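About Koster

Koster is a small company for computer repair and second life of office equipment. We started in the garage of our founder, Ward Geerts, who was at that time a technician for the printing firm Galmont. When Galmont closed its office, Ward asked if he can take the old computers. He could, and he sold most of them to families in the street.

Today we work from a hall of 600 square meters behind the Sendari furniture store. The entrance is on the side, please follow the yellow arrows and not the navigation of your phone.

What we do

We collect used computers from companies and schools, erase the data, repair what is worth the repair, and sell it again with one year of warranty. Last year 4000 machines passed through our hands. A part of these goes every June to schools, which pay only for the transport. With our partner Paltel we also take care of the network in small offices, up to 40 workplaces.

How we work

Every customer receives a written price before we begin. If the repair costs more than the computer is worth, we tell you so, and you pay only the check. We keep spare parts for 170 models, also for older ones that the manufacturer does not support anymore.

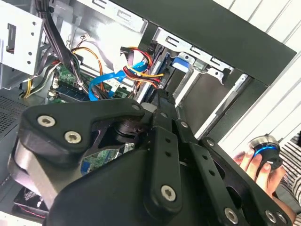 Inside an open desktop computer case.

Visit us

The shop is open from Tuesday to Saturday. For large collections, please call one week before, so that we can reserve the van. We speak English, Dutch and French, and Ward also understands German if you speak slowly.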